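**Allmont opens applications for market district relocation grants**

The Allmont city administration will begin accepting applications in December from households and traders affected by the redevelopment of the Griltitz market district. The program covers 183 registered stalls and 40 residential buildings between the old rail depot and the river road.

Under the terms approved by the city assembly, each registered stallholder may receive a one-time payment of 4,000 to cover moving costs and lost trading days. Tenants who can show two years of residence will be offered a place in the new housing at Vandico, on the northern edge of the city. Plans for the Vandico site provide for 800 apartments, a primary school and a bus terminal.

Residents' associations have asked the administration to extend the program to subtenants and to street vendors without permits, who are not covered by the current rules. They have also questioned the distance between Vandico and the city center. The administration has stated that a review of eligibility will take place after the first round of payments.

Demolition along the river road is to start once the first group of tenants has been rehoused. The contractor, Polishchuk, will keep one lane open to delivery vehicles throughout the work. 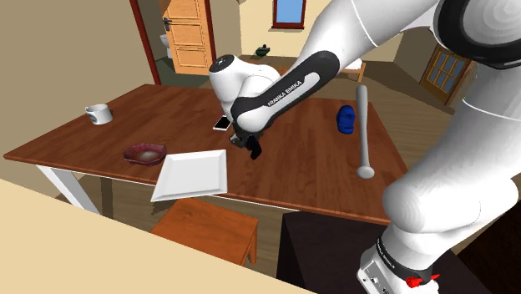 *Computer rendering: table with mug, bowl, tray and smartphone.*

Application forms are available at the district office in Griltitz, which opens at 8:30 a.m. Applicants should bring proof of identity and either a stall permit or a rental agreement. Forms may also be returned by mail.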